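Guten Morgen zusammen! Ich habe mir gestern Abend vorgenommen, endlich mal aufzuschreiben, was ich in den Jahren mit unserer Verschenkliste so gelernt habe. Wird ein längerer Faden, holt euch ruhig noch einen Kaffee. 🧵

---

Angefangen hat das bei mir im Januar, als ich aus der großen Wohnung in die kleine gezogen bin und vor lauter Kisten den Herd nicht mehr gefunden habe. Ich wollte alles verkaufen. Vier Wochen lang habe ich mit wildfremden Menschen um zwei Euro für eine Stehlampe gefeilscht und danach schlecht geschlafen.

---

Dann habe ich die Lampe verschenkt, an Chrysanthi Balaskas aus dem Nebenhaus, und die hat mir eine Woche später ein Glas Quittengelee vor die Tür gestellt. Seitdem verkaufe ich nichts mehr (na gut, das Fahrrad damals noch, aber das zählt nicht).

---

Zum Praktischen: Schreibt in die Anzeige, was das Ding ist und was daran nicht stimmt. „Gartenstuhl, weiß, hat Kratzer“ reicht völlig. Ich habe früher halbe Romane verfasst, mit Herkunft und Familiengeschichte, und am Ende wurde ich doch nur gefragt, ob er noch da ist.
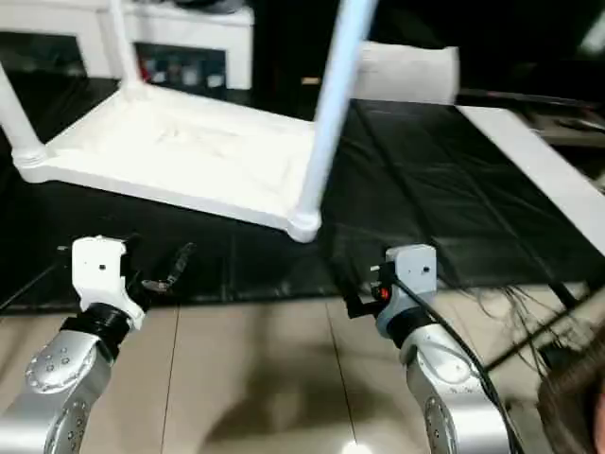 **Lajos Szalai:** Bei mir ist immer die Abholung das Problem. Drei Leute sagen zu, einer kommt, und der will dann eigentlich nur die Kiste, in der die Sachen stehen. Wie lange wartest du denn, bis du es der Nächsten gibst?

---

Lieber Lajos, das kenne ich so gut! Ich warte bis zum nächsten Abend und schreibe das auch gleich in die erste Nachricht. Das klingt streng, aber die meisten sind froh darüber, ich bin es als Abholerin ja auch. Und wer absagt, bekommt von mir kein böses Wort, das Leben kommt eben dazwischen.

---

Was ich mir abgewöhnt habe: nachfragen, wofür jemand etwas braucht. Am Anfang wollte ich unbedingt, dass meine Sachen „in gute Hände“ kommen, und habe die Leute regelrecht verhört. Wenn die Sachen weg sind, sind sie weg, und wenn jemand aus meinem schönen Suppentopf einen Blumentopf macht, dann wächst da eben was drin.

---

Kleinkram geht übrigens viel besser weg als Möbel. Einzelne Deckel, Reste vom Regal, Dosen, Röhren für Plakate, Vorhangringe. Ich habe lange gedacht, so etwas könne man keinem Menschen anbieten. Dann hat Edith Cabrera einen Schuhkarton voller einzelner Knöpfe eingestellt und hatte noch vor dem Mittagessen eine Warteliste.

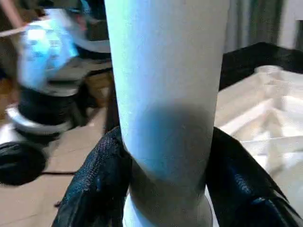
*Etwas Weißes, Längliches.*

---

Noch etwas zum Annehmen, das fällt mir nämlich bis heute schwerer als das Geben. Ich hatte eine Phase, da kam ich von jeder Übergabe mit mehr nach Hause, als ich hingetragen hatte. Ein Brotkasten! Ein zweiter Brotkasten! Inzwischen schlafe ich eine Nacht drüber, bevor ich mich melde, und wenn es dann vergeben ist, freue ich mich für die andere Person (meistens).

---

Und zum Sortieren, weil Mwajuma Lukumay danach gefragt hatte: Ich nehme mir immer nur eine Schublade vor, nie ein ganzes Zimmer. Was ich behalte, kommt gleich wieder an seinen Platz, am liebsten in Fächer. Der Rest wandert in eine Tüte neben der Wohnungstür, und da stolpere ich so lange drüber, bis ich die Anzeige schreibe. 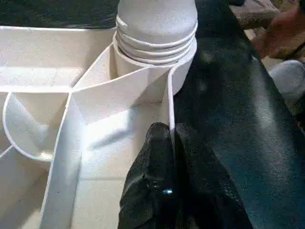
**Nachbarschaftsverein Tolow e. V. | Gruppe Tauschen & Verschenken**

Unsere Liste hat jetzt 628 Mitglieder, was ich immer noch kaum glauben kann. Wer dazukommen möchte, schreibt mir einfach eine Nachricht mit Namen und Straße, dann schalte ich euch frei. Bitte ein bisschen Geduld, ich mache das abends nach der Arbeit.

---

Ach, und die Stehlampe steht immer noch bei Chrysanthi am Fenster. Wenn ich spät heimkomme, sehe ich sie vom Hof aus brennen. Schönes Wochenende euch allen, eure Merle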